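Two-arm handoff: planner says fine, grippers still bump each other

posted by wirkix_bench

Hi all. Running two arms on one maple-coloured bench, Flokidness for planning, our own node for perception. Want arm A to pick up a tool and pass it to arm B. Works in sim every time. On the real bench it goes wrong in the last bit before contact. Bench below.

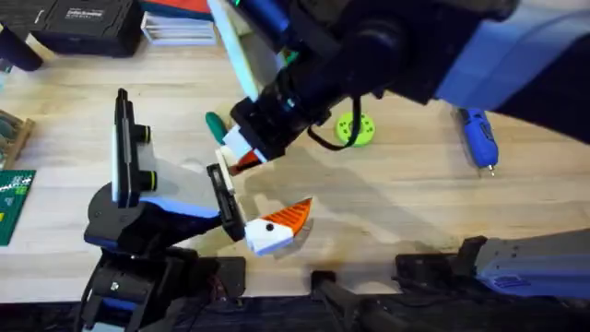
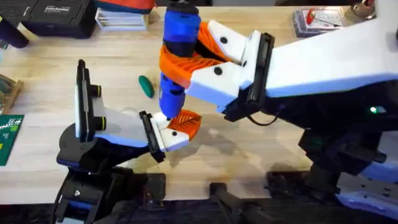
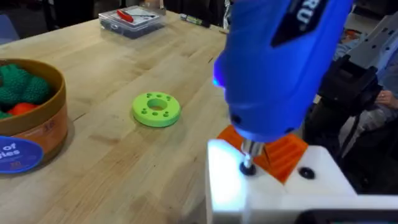
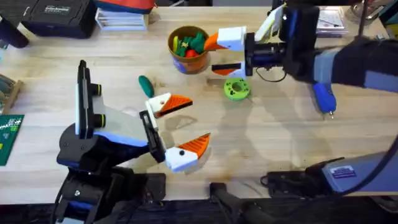
Planner is set up as two separate groups, one per arm, each treating the other as a moving obstacle. Replan every 100 ms. Padding was 3 mm, I put it up and then it just refuses to plan the handoff at all, which I get. The fingers are the bit I'm unsure of – white printed blocks with the orange ridged pads, and in my collision model they're plain boxes. The pads are soft and come to a point so the box is bigger than the real thing at the tip and probaby wrong everywhere else. Also the wrist cable hangs in a loop and isn't modelled. Do I fix the meshes first or go to one combined group? Don't want to lose another weekend to it.

arango_fan
3 replies marked helpful

Combined group, 100%. Two groups chasing each other as obstacles will always be late, each one is planning against where the other arm was. Put both arms in one group for the handoff only, then go back to separate for everything else. Plan time goes up, mine sits at 700 ms for the approach, fine for a handoff. And turn off collision checking between the two sets of fingertips for the final move, otherwise it'll never let them get close enough. Leave it on for wrists and links!!

On the pads – swap the box for a wedge, takes ten minutes. Don't bother modelling the ridges.

Cable: fat capsule under the wrist, parented to the last link. Ugly, does the job.

tuckshop_dave

had the same thing, was calibration. check that before you touch the planner

Drurkusico

Second the calibration comment, he's right even if he didn't say how. Touch both tips to the same point on the bench and compare what each arm reckons its position is. If they disagree by more than your padding then no planner setting is going to help. Do it at 3 spots, middle and both ends, becuase error in the base transform grows as you reach out.

Other thing, you've got cases and a circuit board along the edges of that bench. If those are coming through as one lumpy point cloud the planner will be squeezing the arms towards the middle. Crop the cloud to the work area and add the big stuff as fixed boxes. Cheers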